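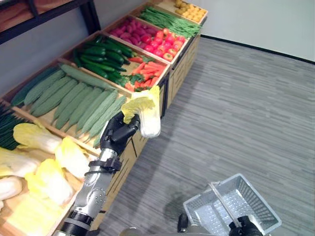
Napa cabbage at the produce stand

Subject: Re: [cold-pantry] napa: keep it whole or get it in the crock?

Hi all,

I've been meaning to answer this thread since it started and kept getting sidetracked by, well, cabbage. It's that part of November when the napa is cheap and heavy and I lose all sense of proportion. I came home with five heads the other evening, having gone out for milk, and I forgot the milk.

So, to the original question, which was whether napa is worth storing whole or whether you should just give up and ferment the lot. My answer is do both, and decide head by head. I used to treat them all the same and I lost a lot of cabbage that way. The really tight ones with thick ribs go in the cellar. Anything a little loose or floppy, or that got a knock on the way home, goes on the counter to be salted that night. I give each one a squeeze in the middle. If it pushes back, it's a keeper. If it gives, it's supper or it's kimchi.

For the keepers, I don't wash them and I don't trim them. I know the outer leaves look ratty and your fingers itch to pull them off, but leave them alone! They dry to a papery wrapper and the inside stays crisp. I roll each head in a couple of sheets of newspaper and stand it root end down in a box. My cellar up here in Lodhi is drafty and damp and has no other virtues whatsoever, but the cabbage loves it. When I want one I peel away whatever has gone brown and it's usually fine underneath. The ones I laid on their sides the first year all went soft where they touched the bottom, every single one, so now they stand.

And please keep them away from the apples. I know this gets said every year. I still did it last winter, with a bag of windfalls I'd put down "just for the night" and then didn't see again until the leaves had yellowed and started dropping off the heads next to it.
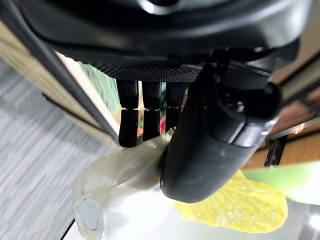 The fridge is the other option if you don't have a cellar, and I think people are too gloomy about it. Newspaper first, then a plastic bag with the top left open, bottom drawer. Change the paper when it feels clammy. My sister-in-law does it that way in an apartment with a tiny fridge and hers look better than mine by the new year, which I try to be gracious about. If a whole head won't fit, quarter it lengthwise and leave the core in so it holds together, then use those up first. Cut edges go brown but you can shave that off.

Now, salt. I want to go back to this part from the last round, where I think we were talking past each other:

> I tried the whole-head method from the handout and it
> came out so salty my kids wouldn't touch it. I rinsed it
> again and again. Then the next batch I cut way back and
> it went slimy in the crock. Is there a number somewhere
> in the middle that works? Also does it matter what kind
> of salt, because I'm using the stuff from the shaker.

Yes to the number, but there are really two separate saltings hiding in there and the handout (which I helped type up, so I'll take some of the blame) runs them together. The first one is the heavy one, where you rub salt between the leaves to wilt them. That salt is mostly going down the drain. You're going to rinse it off. The second is what stays in the crock, and that's the one you want to weigh. For plain shredded napa with nothing else in it, I skip the wilting altogether, weigh the shredded cabbage in a bowl, and work in salt at 2 percent of that weight. Squeeze and scrunch it until there's a puddle, pack it down, done.

For the whole-leaf kind, rub the salt mostly on the thick white part. The leafy ends take it up so fast that they hardly need any, and I suspect that's where your too-salty batch came from, if you were sprinkling evenly top to bottom. You want the rib to bend over without snapping. Then rinse, drain it in a colander for longer than you think, and eat a piece. It should taste like something you'd happily keep eating. If it makes you reach for a glass of water, rinse again before the paste goes on, because rinsing it afterward is just sad.

As for the shaker salt, I'd switch. Plenty of people use it and get by, but the anti-caking stuff makes my brine cloudy, and then I can't tell whether the cloudiness means anything. Plain coarse salt, the cheapest bag. Go by weight and you won't have to worry about how coarse it is.

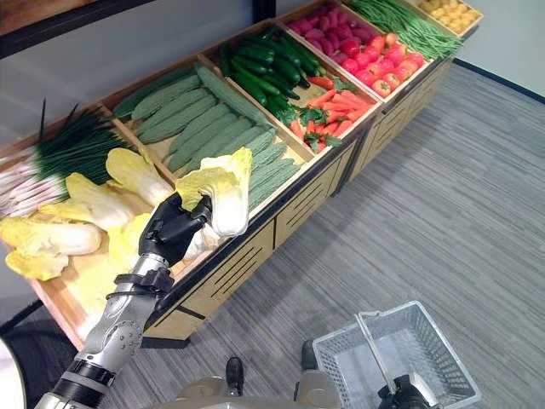 One reader over in Grelamcombe wrote back to me off-list that weighing is all very well but her grandmother never owned a scale, and that she salts by hand, tastes the brine, and hasn't lost a crock in years. She also says the slime was probably from a warm kitchen and has nothing to do with the salt, and that if you've got the radiators on you should start the jar in the coldest room in the house, even if that's the bathroom.

I think she's right about the kitchen and I'd forgotten to say it. Napa gets going so much faster than regular head cabbage. It's full of water and the leaves are thin, and in a hot kitchen it can be bubbling up over the rim by the next morning. Put a plate under the jar! I ruined a perfectly good shelf learning that. I do the first couple of days on the back stairs and then it moves down to the cellar to finish slowly. The slow part is where it gets good, if you ask me. I don't open the big crock for more than two weeks, and I've gotten quite stern with visitors on the subject.

On tasting the brine, I'd say do that too. I do weigh, and then I taste, and once I'd misread the scale and tasting is what saved me. But if you're just starting out and you've had one batch too salty and another slimy, a scale will settle your nerves.

Somebody else asked about weights and lids. I have two crocks, an old one with a chipped rim and a Grolta with the water channel around the top. The Grolta is less fuss, as long as you remember to top up the water, and I don't always. The old one gets a dinner plate and a jar of water on top and has made just as good cabbage. I wouldn't run out and buy anything. A wide-mouth jar with a smaller jar pushed down inside it will do for a first try, and you can see what's going on in there, which I still enjoy.
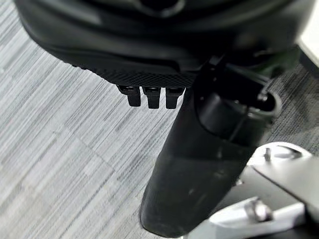 A few leftovers from the thread while I'm at it. Whoever asked about the cores: keep them. Slice them thin and throw them in with the rest, or quick-pickle them with a little sugar and rice vinegar and eat them standing at the sink like I do. The big green outside leaves that come off when you finally trim a stored head are good for laying over the top of a packed crock, tucked in at the sides so that no little shreds float up. They get tossed at the end so it doesn't matter if they're ugly. (Not if they're rotten, obviously. Ugly and rotten are different.)

Growing your own: I've only managed it in the fall. Every spring sowing I've tried has bolted on me before it made any kind of head. The Iseck seed did okay last year from a midsummer sowing, though the slugs got in between the leaves and I spent an evening picking them out with a chopstick. If anyone has a way of keeping slugs out of the hearts that doesn't involve me and a flashlight, please post it, I'm begging.

And for the person who wanted to know what to do with a lot of over-sour kimchi: pancakes. Chop it up, flour, a bit of the juice, an egg if you like, hot pan with plenty of oil. Or put it in soup with beans. It also goes very well in a grilled cheese, and I've been told that's an outrage, but I had one for lunch today.

I'll fix the handout this week so that the wilting salt and the crock salt are on separate lines, and send it around again. If you've got the old printed one on your fridge, cross out the salt paragraph in the meantime.

Off to get the milk.

--
cold-pantry list
To stop getting these, reply with "unsubscribe" in the subject line.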